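식비 기록을 시작한 지 3개월이 지났다. 중간 정리 겸 스레드로 적어 둔다. 길어질 것 같다.

계기는 8월 카드 명세서였다. 장보기보다 배달이 많았고, 뭘 먹었는지 기억나는 건 절반도 안 됐다. 그래서 한 건도 빼지 않고 적어 보기로 했다.

앱은 Nomia를 쓴다. 카드 내역을 자동으로 불러오는 기능은 꺼 두고 손으로 입력한다. 자동으로 해 두면 안 들여다보게 된다.

항목은 장보기, 배달, 외식, 간식 네 가지. 처음에는 커피를 따로 뒀다가 간식에 합쳤다. 항목이 많으면 입력할 때마다 고민하게 되고 며칠 지나면 밀린다.

지금까지 장보기 영수증이 52장 모였다. 종이는 날짜만 확인하고 버리고, 금액과 품목은 앱에 옮긴다. 품목은 세 글자 정도로 줄여 쓴다. 두부, 애호박, 냉만두 이런 식.

집에서 먹는 끼니가 늘면서 설거지도 같이 늘었다. 이건 예산에 안 잡히는 비용이다.
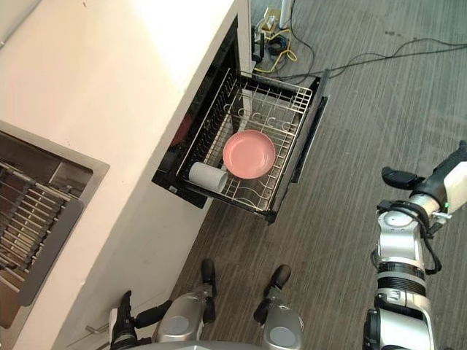
품목까지 다 적어야 하나?

처음 한 달은 적는 게 좋다. 금액만 적으면 어디서 새는지 안 보인다. 나는 한 달 치 품목을 보고 나서야 소스류를 매주 한 병씩 사고 있었다는 걸 알았다. 두 달째부터는 자주 사는 것만 적어도 된다.

소스 얘기를 더 하면, 굴소스가 두 병, 참깨드레싱이 세 병 있었다. 할인할 때마다 집어 온 것들이다. 지금은 다 쓰기 전에는 안 산다. 참깨드레싱은 아직도 한 병 남았다.

장은 주로 두 군데서 본다. 채소와 두부는 집 앞 Mahasneh 식료품점, 쌀과 냉동식품은 Clalten 온라인몰. 한 곳에서 다 사면 편하긴 한데 영수증을 비교해 보니 채소는 동네 쪽이 계속 쌌다.

예를 들면 콩나물 한 봉지가 936원이었다. 계산대에서 잔돈 단위까지 찍히는 게 처음엔 어색했는데 적다 보니 이런 숫자가 오히려 기억에 남는다.

가격 메모는 따로 한다. 콩나물, 두부, 달걀, 양파, 대파, 우유. 여섯 가지만. 이 정도만 외워도 오늘 비싼지 싼지 판단이 된다. 나머지는 그냥 산다.

Clalten은 무료배송 금액을 맞추려고 필요 없는 걸 담는 게 문제였다. 지금은 장바구니에 하루 묵혀 두고 다음 날 아침에 다시 본다. 보통 한두 개는 빠진다. 그래도 금액이 모자라면 주문을 미룬다.

냉장고 정리는 장보기 전날 밤에 한다. 남은 재료를 메모장에 적고, 그걸로 만들 수 있는 걸 두 가지 정한 다음 모자란 것만 목록에 넣는다. 레시피부터 정하고 재료를 사면 꼭 뭔가 반쯤 남는다. 샐러리가 특히 그랬다.
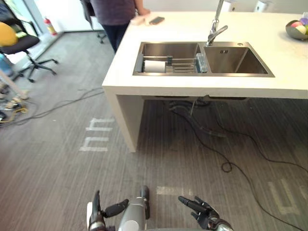 목록에 없는 건 하루에 하나까지만 허용한다. 아예 금지했을 때는 2주를 못 버텼다. 하나를 고를 수 있으면 매장에서 나름 신중해진다. 지난번에는 무화과를 골랐고 만족했다.

배달은 끊지 않았다. 한 달에 네 번으로 정했고 횟수만 센다. 금액 상한까지 두니까 메뉴 고르는 데 시간이 너무 걸려서 그만뒀다.

배달을 줄이는 데 제일 도움이 된 건 냉동밥이다. 저녁 8시에 집에 와서 밥부터 안치는 건 무리다. 밥이 있으면 달걀이든 김치든 뭐라도 얹어서 먹게 된다. 한 번에 여섯 공기씩 얼린다.

국은 얼려 봤는데 감자 들어간 건 식감이 별로였다. 미역국, 육개장은 괜찮다. 카레도 감자를 빼고 끓이면 된다.

보관 용기는 Cadance 걸로 통일했다. 뚜껑이 서로 맞는 게 이렇게 편한 줄 몰랐다. 다만 카레 색은 밴다. 색이 배는 음식용으로 하나를 정해 놓고 쓴다.

실패한 것도 적어 둔다. 일주일 식단표는 두 번 짜고 두 번 다 사흘째에 무너졌다. 야근이 한 번 끼면 뒤가 전부 밀린다. 지금은 이틀 치만 생각한다.

대용량 구매도 별로였다. 양파 한 망을 사면 마지막 몇 개는 꼭 싹이 났다. 혼자 살면 낱개가 맞는 것 같다. 100g당 가격은 비싸도 버리는 게 없다.

기록을 빼먹은 날도 있다. 그런 날은 나중에 카드 내역을 보고 금액만 넣는다. 품목까지 복원하려고 하면 하기 싫어져서 그 주가 통째로 빈다.

지난달에는 예산에서 590원이 남았다. 큰돈은 아니고, 그 전 두 달은 모두 넘겼다. 남은 돈은 이월하지 않고 그대로 뒀다. 이월까지 계산하면 또 복잡해진다.

다음 달에는 간식 항목만 따로 볼 생각이다. 배달이 줄어든 만큼 편의점이 조금 늘었다. 주로 퇴근길에 산 것들이고, 품목은 대부분 요구르트와 삼각김밥이다.

엑셀 양식을 물어본 분이 있었는데 엑셀은 안 쓴다. Nomia에서 월말에 항목별 합계만 보고 공책에 네 줄 옮겨 적는다. 다음 정리는 겨울 지나고 올리겠다.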